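The Hat Table

Summer is hat season, and I have been looking forward to putting this page together for weeks! Anyone who has followed the Nistov pages for a while knows I can't walk past a cap without picking it up. Baseball caps are my first love, bucket hats came later, and these days I want them all out on one table where I can see how the colors get along. Plain colors, small logos, soft crowns – that's my kind of hat.

Click through slowly, and tell me your favorite at the bottom.
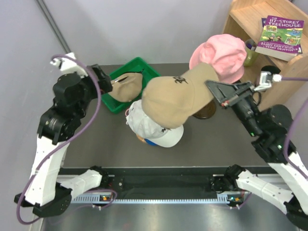

Page last changed: 7/20/20

Tan over white, with the pink bucket hat close by. I love how warm the tan looks next to a clean white brim, and that small black emblem near the brim is all the decoration a cap like this needs. The beige one over at the green tray has the softest folds, the kind you only get from a cap that isn't trying to stand up straight. And what a pink! A crumpled crown suits a bucket hat so well that I never bother to stuff mine with paper between wearings.

If you stack caps at home, try putting a pale one under a darker one and letting the brim show. It makes even two very ordinary hats look like a set, and you can find the one you want without digging.
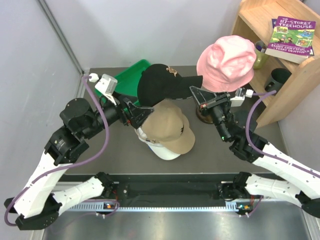 Black and Gold

Oh, this one gets me every time. A black baseball cap with a gold embroidered emblem, held up with the brim out to the right, while the tan and white pair stays together in the middle. Gold thread on black is hard to beat – it dresses up a cap without making it fussy. The pink bucket hat has a round brown stand to sit on and looks very pleased with itself. Readers will spot The 117-Storey Treehouse on the wooden shelf too, with a light green mug behind it.

More hats in the next gallery, straw ones included.

Comments

Tapio Oksanen
Black and gold for me, no contest. Do you wash the embroidered ones by hand?

Senevik26
That pink bucket hat!! I have one nearly the same shade and wear it all June.

gelum
Team beige. More soft caps please.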